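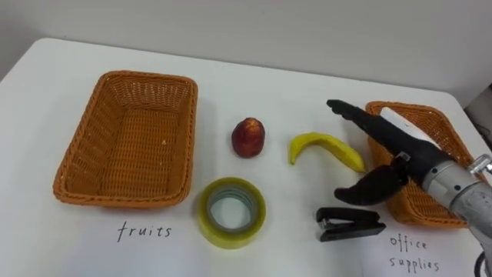
**Pre-purchase inspection: sorting cell, arm and gripper**
Site: Hirnisley, ground floor bench
Supplier: Larkel
Request type: Capital equipment, November budget round
Status: Inspected, comments open

The checklist is to be completed before any order is placed with Larkel. Items marked "Open" must be closed or accepted in writing by the site. Costs are in dollars and exclude tax.

### A. Work surface and layout

- [x] Tabletop smooth and matte, suitable for small parts
- [x] Baskets labeled in words on the table surface
- [ ] Labels permanent. **Open.**
- [ ] Basket positions fixed. **Open.**

*Comment:* The labels "fruits" and "office supplies" are handwritten in ink. Printed labels are to be fitted before handover. The left basket sits at a slight angle to the table. Locating strips should be quoted as a separate line so that either basket can be removed for cleaning and put back in the same place.

### B. Arm and gripper

- [x] Two-fingered gripper accepted for the sorting trial
- [x] Wrist housing and visible bolts checked by hand, power off
- [ ] Cable routing approved. **Open.**
- [ ] Spare finger set included in price. **Open.**

*Comment:* Larkel has quoted the spare fingers at 200 per set. The site requests 2 sets with the first order. The cable at the wrist must be clipped along its full run, and the clips must not limit the reach of the arm over the right basket.

### C. Test items

- [x] Round, curved and flat-sided items represented
- [x] Stapler closed before each run
- [ ] Replacement schedule for fruit items agreed. **Open.**

*Comment:* The stapler and the tape roll are the harder items for planning purposes. The tape roll is to be tested lying flat as well as standing on its edge. Results for each position should be recorded separately. A stapler must not be presented to the gripper open.

### D. Guarding and stop functions

- [x] Emergency stop within reach of the operator
- [x] Stop tested from both sides of the bench
- [ ] Floor marking in place. **Open.**
- [ ] Written reset procedure posted. **Open.**

*Comment:* Floor marking falls under the building budget and should not be charged to this request. The reset procedure supplied by Larkel refers to an earlier controller and must be reissued.

### E. Budget

| Line | Amount | Decision |
|---|---|---|
| Bench guarding, Fjeld | 1,670 | Approve |
| Installation and training, Livlow | 2,000 | Hold |
| Spare fingers, per set | 200 | Approve 2 sets |

*Comment:* The Livlow quotation does not state whether training covers the evening shift. Payment is held until a revised quotation is received. The arm itself remains under the separate lease request and is not shown in the table.

### F. Release

Larkel may proceed with the cable and label work at its own cost. No purchase order is to be issued until sections B and D are closed. Reinspection will take place on the same bench with the same test items.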